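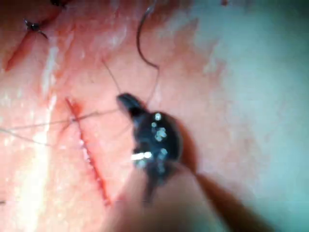

A dark needle driver over pink tissue.

Open day at the Bumholm bankruptcy court

The bankruptcy court in Bumholm opened its doors to the public on 22nd August, and I went along for the morning. Visitors had to sign up in July. Phones were allowed in the hallways but had to be switched off in the courtrooms. Security was the same as on a normal court day, so the line at the front door moved slowly.

The tour began in the clerk's office on the first floor. Most filings now come in by computer, but people without a lawyer can still bring paper to the counter. A clerk showed us a blank petition and the schedules that go with it: what you own, what you owe, what you earn, what you spend. She said the most common mistake is leaving out a debt to a relative.

We also saw the public terminals, where anyone can look up a case. The one on display was Stiron, a furniture chain that closed its stores and left 1,559 claims behind. Each claim has its own number and its own attachments. Printing costs 50 cents a page, and the machine takes coins only.

Upstairs we sat in on two short hearings. In the first, a trustee asked for more time to sell a warehouse on Fikel Road. The judge asked if there was a buyer, heard there was an offer but no signed contract, and gave the extension. In the second, a couple wanted to keep their car while paying off the loan through their plan. The lender's lawyer objected to the interest rate. The judge set the matter over so both sides could file papers. The couple looked tired and left by the side door.
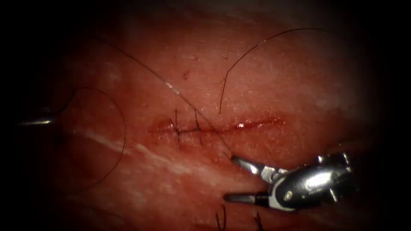 Two stitches on the left, the right side still open.

After the break there was a talk by the law firm Baranauskienė, which handles mostly small business cases. It covered the automatic stay – the rule that stops most collection once a case is filed – and what happens when a creditor ignores it. The slides were hard to read from the back, but the handout had the same text. Questions ran long, mainly on student loans and tax debt.

The last stop was the room used for creditors' meetings, a plain room with a long table and 8 chairs. No judge attends these meetings. The trustee puts the debtor under oath and asks questions, and creditors may ask some too.

Parking is in the city garage across the street. The cafeteria was closed, so bring something to eat.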